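Pluven: garment handling on a home-built humanoid

README, bedroom set

Pluven is a small dataset recorded while building and tuning a two-arm humanoid at home. It covers picking up, holding and laying down clothing near a bed. The controller is Rotero, the recording tool is Coman, and both live in their own repositories. This file covers the bedroom set only.

Contents

The set has 260 episodes, split into 200 for training and the rest for checking. Another 46 recordings were dropped for lost joint data and are not in the download. Each episode folder holds one video file, one joint log and one text note. The note gives the garment, the start pose and the name of the operator, Mircea Dobre or Amber Lockwood.

Joint logs are plain CSV. The first column is time in seconds from the start of the episode. Arm joints follow, left then right, then the gripper openings. Angles are in radians. Left and right are the robot's own, so they are swapped when seen from the front.
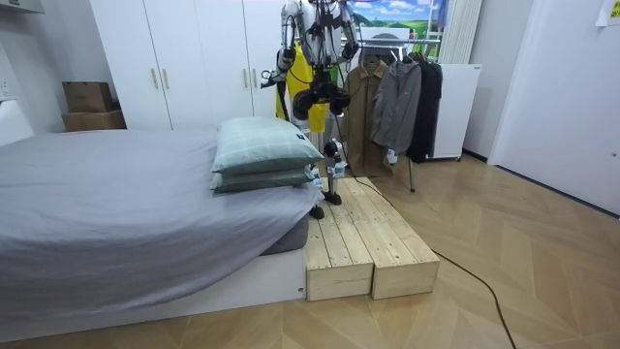 Last changed: May 1, 2024

Workspace

The robot stands on a platform made of two slatted pine boxes placed side by side, next to the foot of the bed. The wood is unfinished. Check the slats before each session and keep the feet clear of the gaps. The cable on the floor runs past the front of the platform; keep it out of the walking path to the door.

The fixed camera view does not include the head. Do not use this view to estimate head pose. The yellow garment hangs in front of the torso and is the easiest one to segment. Grey garments are harder against the grey duvet, and the notes mark those episodes "low contrast".

Background items (wardrobe, clothing rack, pillows) are not labeled. The coats on the rack are not task objects.

Known problems

Episode 346 has a wrong garment name in its note. Episode numbers are not continuous, so do not use them to compute set size. Logs made in February use the old joint order; run the converter in the tools folder first. Gripper opening drifts in long sessions and was not corrected.

Use

Free for research and hobby work. Name the Pluven project in any write-up. Mesh files for the Nokinus wrist cover are not included. Send corrections through the issue tracker with the episode number and the time in the log.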